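Week 5 handout: trying out grippers without fooling yourself

These are my notes from the session, tidied up a bit and with the parts I rushed through put back in. If you were there, skip ahead to the bit on finger pads, which I made a mess of on the whiteboard. If you weren't, read the whole thing before the bench session at Bistdale, and bring a pen, tape and something fiddly from your cutlery drawer.

So, last week we talked about what a gripper spec sheet tells you: stroke, maximum force, payload, closing speed, repeatability. All useful, and you can get pretty far with those numbers if you're lifting boxes all day. Where it falls over is the ordinary stuff. A payload figure says very little about whether two fingers can pick a single thin stick off a tablecloth. I've watched a gripper with a lovely datasheet chase a pencil clean off a bench, and I've watched a cheap hand-held one with squishy pads do it first go.

That's why I keep nagging you about hand-held grippers. You carry the fingers and the camera yourself and leave the arm out of it for a while. If you can't do the task with the fingers in your own hand, with your own eyes helping, I wouldn't go shopping for an arm just yet. And if you can do it by hand but the arm can't, you know to start looking at the controller or the reach (or the camera, we'll get to that).

The two finger sets we're comparing this term are the Rusto and the Trekano. I'm fond of both and I'll try to hide which one I like better. The Rusto has the softer pad and gives a fair bit before it grips. The Trekano pad is stiffer, and you feel the contact sooner. On mugs and jars I can hardly pick between them. On anything long and thin they behave like completely different tools!

Which brings us to chopsticks. I love chopsticks as a test object. They're cheap, they roll, they lie flat against whatever they're on, and they have a fat end and a skinny end, so where you grab them matters. Getting one off the table is one problem and getting it upright into a holder is quite another, and a gripper can be good at the first and hopeless at the second.
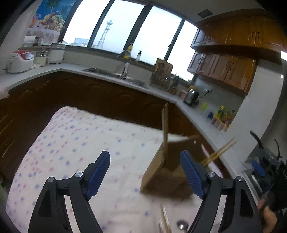 Fig. 1. Chopstick task on a kitchen table, camera on the hand-held gripper. Fingers open, sticks on the cloth, holder just past the right pad.

Have a look at Fig. 1 with the camera in mind. The fingers lean in toward each other from the bottom, and the right pad hides part of the holder. Your own head would just move over a little. A camera bolted to the gripper can't, so the operator has to swing the whole wrist to get a clear look, and that changes the approach angle. When your placement goes wrong, ask yourself whether the fingers were the trouble or whether you simply couldn't see the rim.

Also notice how much of the room gets in. A wide lens picks up the counter, the sink, the windows and the cabinets along with the bit of table we care about. I used to crop all that out and I've gone off the idea. The surroundings help you work out how the gripper is moving, especially when the cloth fills the near view and there's not much on it to lock on to. The price is that bright windows and dark cupboards end up in the same picture, and auto exposure has to choose. Lock your exposure on the table before you start. Please. I lost most of an afternoon to this in July.

Now, finger pads, done properly this time. For a thin round object the pad needs to do two jobs: stop the stick sliding out lengthwise, and stop it pivoting between the fingers. Texture helps with the first. The second depends on how much pad touches the stick, and a soft pad wraps around it and gives you more contact. But a soft pad also bulges at the tip, so it can be harder to get underneath something lying flat – you end up pushing the cloth into a little ridge and the stick rides along on top. Stiff tips get in under more neatly and then let the stick swing like a gate. Pick your poison.

Linkages matter here too. If the fingers travel in an arc as they close, the tips move up or down relative to the table, and you have to follow with your hand. People do this without thinking. Arms don't, unless somebody puts it in the controller. The Chaudhry controller on our bench has a setting for it, switched off by default, and 3 groups last year wrote up the fingers as faulty before they found it.

What I'd like you to do at Bistdale:

Work in pairs. Use one finger set, do 8 attempts at picking up a chopstick and standing it in the holder, then change sets and repeat. Swap who goes first with which set, otherwise whatever you use second gets all the benefit of your practice.

Write down pick and place separately. A stick that comes up fine and then drops beside the holder is a good pick and a bad place, and I want to see both in your table.

Leave the cloth on. A bare bench is easier to slide along and it flatters the stiff pads.

Don't straighten the sticks between attempts. Let them lie how they fall.

Note which end you grabbed, and whether you could see the holder rim when you let go. A yes or no is plenty.

For what it's worth, my own log for the softer pads has 37 attempts in it, and I still wouldn't bet my lunch on the result. Small samples are fine for a class exercise as long as you say so. I'd much rather read "we think the Trekano pivots more, and we're not sure" than a confident bar chart with hardly anything behind it.

For next week, read the section on wrist cameras and come with an opinion on where you'd mount a second one. Spare pads are in the tray under the bench. Put the worn ones back in the bag marked worn, not in with the good ones!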